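Notebook, sim cell 2, box transfer task
February 10, 2024
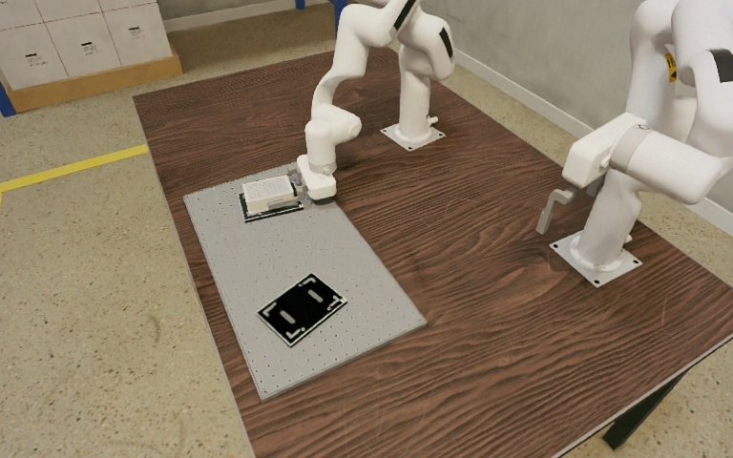

Continuing the two-arm box transfer set for Zullus. Goal is the same as in November: far arm takes the white box off the far plate, near arm finishes the placement on the near plate. Policy gets joint states plus the overhead view, no object pose.

Set now stands at 3,469 episodes, of which 1,598 pass the placement check. The check is strict on yaw. Most rejects are boxes that land inside the corner marks but rotated past tolerance. Keeping them in a separate folder, not deleting. Dilruba Debnath wants them for the failure classifier.

Changes today:
Plate yaw is randomized per episode, both plates independently. Before this they shared one seed and always turned together.
Near arm start pose moved off the board, over bare wood, gripper open. The old start pose blocked the overhead view of the near plate.
Wood grain texture swapped for the darker one. Floor and cartons unchanged.

Teleop side: 28 ms lag on the left controller after the Witolent driver update, 12 on the right. Rolled back the left only. Recheck before the next long run.

Open: finger contact on the short end of the box jitters when the approach is low. Raising the contact damping hides it but makes the release sticky. Tried two values, kept neither. Episodes with jitter are tagged "cj" in the index.

Next: rerun the baseline on passing episodes only, same seed as the Tzanetos branch. Export script still drops the last step of each episode, fix that first.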